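Why our robotics club should stay in the simulator a bit longer
Ewan Ngata, 5/30/24

Every October we get a fresh lot of students at the Cliltstead club, and every October somebody's mum or dad asks me when they'll get to drive the real robot. Fair question! My answer (spring, if you're lucky) goes down like cold porridge. But I've come round to thinking that spring is about right, and I'd happily argue it with anyone at Hikbridge, where they put beginners on hardware in week 2.

My case is mostly about nerve. A kid who knows the arm cost the club 2,000 pounds drives it like they're carrying somebody else's baby. They creep, they stop, they look at me. In the simulator they just have a go, and the Pirihi team got through 303 runs last term, which we'd never have managed with one arm and a queue for it. Yes, simulated friction is a bit of a fib, and yes, some of them get cocky. I'd still take cocky over frozen.

Grasping is where I'd spend most of those practice hours, and I'd make the practice awkward on purpose. Give them a clear plastic bottle with a blue cap, tilted, in a narrow gap between two grey panels, and let them work out how to bring two black fingers in beside it without clouting anything. I'd pick that over a tidy cube on a bare table any day.

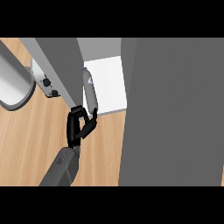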